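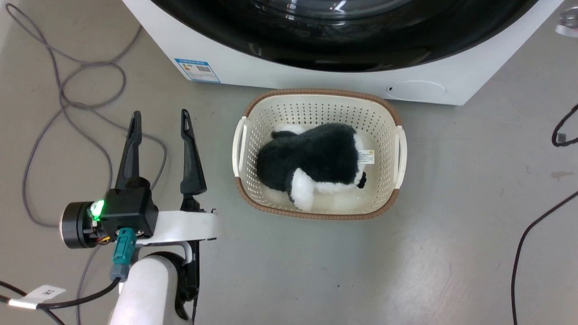 Malachy Geraghty objects that a laundry benchmark scored only on the final state hides most of what a policy gets wrong, and he would rather see every stage scored separately. We agree, and the Rarkia results on this page are reported that way.

Rarkia is a method for splitting one long household task into stages without hand labels. A stage boundary is proposed wherever the gripper opening and the view from the wrist camera change together. The policy is then trained with the stage index as an extra input. The gallery covers the laundry task, which has 6 stages: approach the door, open it, turn to the basket, grasp, load, close.

Training used 1,000 teleoperated demonstrations. Efthymia Stergiou and Diarmuid Keane collected them and wrote the boundary detector. Head and wrist views are both fed to the policy at the same rate. Removing the head view hurt the turn stage most. Removing the wrist view hurt the grasp and open stages, and the load stage to a lesser degree.

Door stages. The gripper has to work close to the glass, where reflections move with the camera. An early detector took these reflections for object motion and placed boundaries too soon. Masking the bright regions before computing the image difference removed most of the false boundaries.

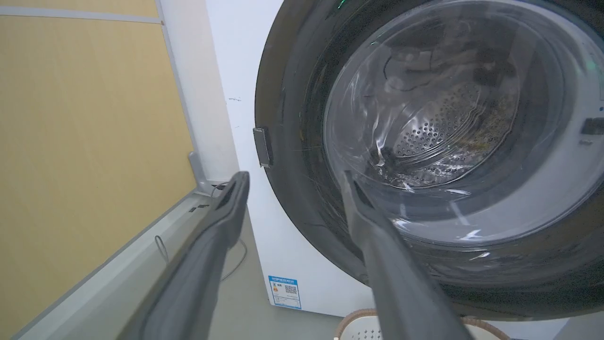
Wrist view: door closed, fingers open.

The open and close stages share one set of weights. Training them apart gave no gain on our test runs, and it doubled the tuning work. The direction of travel is taken from the stage index alone.

Grasp stage. A soft item changes shape on contact, so the detector cannot wait for a stable outline. It uses the finger opening and the motor current instead, with a window of 2 seconds. Shorter windows split a single grasp into several stages when the operator adjusted the fingers. 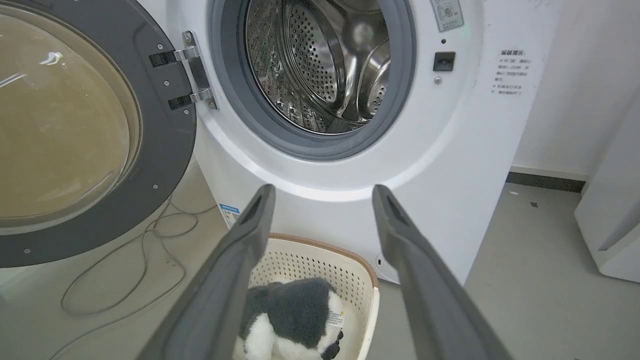
Longer windows merged the grasp with the load that follows, and the policy then tended to lift before the fingers had closed. We kept the same window for all items, including plush toys and folded towels. Gráinne Costello is testing a window that adapts to finger speed; those runs are not included in the reported scores.

Known limits: one washer model, one basket type, fixed room lighting. Stage scores and boundary files were last updated in June. Corrections to the boundary files go to Pádraig Ó Gríofa.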